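Stays » Hindura » Owner's Guide » Setting Up Your Unit

Home | Rentals | Owners | Rates | Contact

Section 3: Listing your ski condo on Jineck

Hi again! By now you should have your login (mine took until 10th May to come through, so hang in there). Grab a coffee and let's get your place online.

1. Sign in and click Add Unit. Pick Hindura as the village, then Stöckli as the building. I own on the top floor, so I always choose "Loft" – the plain "Studio" type hides your second bedroom.

2. Type in your unit number. Mine is 268, no letter after it. If you own both sides of a lock-off, enter each one separately and link them later. 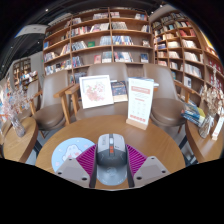 3. Write your description. You get 600 characters, and I used up half of them on the fireplace! Mention beds, parking and how far it is to the lift.

Note: Jineck doesn't save drafts. I write mine in a separate file and paste it in.

4. Set your nightly rate and your cleaning fee. I charge 100 for cleaning and guests seem fine with it.

Caution: check the December calendar before you hit Publish. New units open with every night available, and I got a holiday booking for a week when my own family was coming.
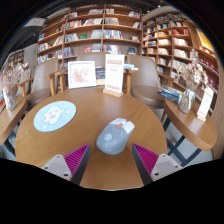
5. Connect your door lock. If you have a Humier keypad, go to Access, choose Add Lock and type in the code from the back cover.

6. Click Publish. Your listing goes live once the front desk approves it.

Shares: 3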